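4.2 What changed for the packing staff

By March we'd been at the Tendley site long enough that people had stopped asking when we were leaving, and I'd started to get the kind of grumbles you only hear over a brew. Most of them were about the simulator. Before the arm at Niltden's packing bench does anything new, somebody on the shift rehearses the move on a screen, looking along the gripper from the wrist. Elango Varma and I had thought of this as a small extra chore. The packers thought of it as a new job, and they were right!
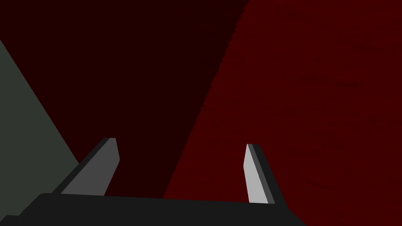 Figure 4. Simulated wrist view used in rehearsal, gripper open and empty.

We interviewed 9 packers and asked each of them to talk us through a rehearsal. What struck me (and I've gone back to the recordings more than once) was how much of the talk was about finding your bearings. On the bench you know where you are by the draught from the loading door, or by whoever is standing next to you. On the screen you have colours and edges and that's your lot. Murali Namboodiri, who ran the training sessions, began by teaching the menus and gave that up within a week. He taught people to name surfaces out loud instead, and the shift leads still do it that way. 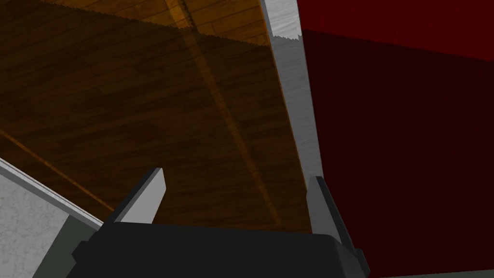
Shift leads told us that naming things was also how they handed over a half-finished rehearsal at four in the afternoon. A note saying "arm near the corner" was no use to the next person. Going by a view like this one, they would write "silver strip by the right finger, wood to the left, red wall beyond", and whoever sat down next could find the spot. I liked these notes a great deal – they're short, a bit bossy, and written by people who had told us in the first interviews that they weren't computer types. Over the study we collected 84 of them, and the later ones lean far more on landmarks than on the software's own terms.

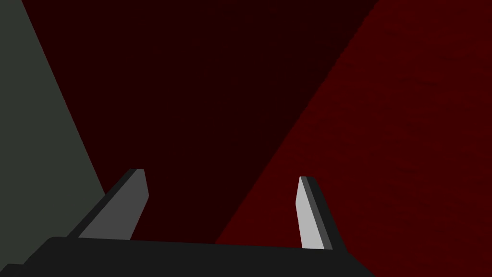
Pay and grading came up in nearly every conversation, and we hadn't planned for it. Rehearsing is skilled work, but the Trorar grading sheet had no line for it, so it counted as time away from the bench. One packer put it to me quite sharply: she could judge how the gripper sat from nothing more than the pale face of the right finger against the red, and on paper she was idle while she did it. Joseph, the site's own planning tool, logged her in just that way. We raised this with the managers halfway through, and a rehearsal code was added to the timesheets. It didn't settle the argument about grades, which was still going when we left, and I'll come back to it in Section 5 with the timesheet figures.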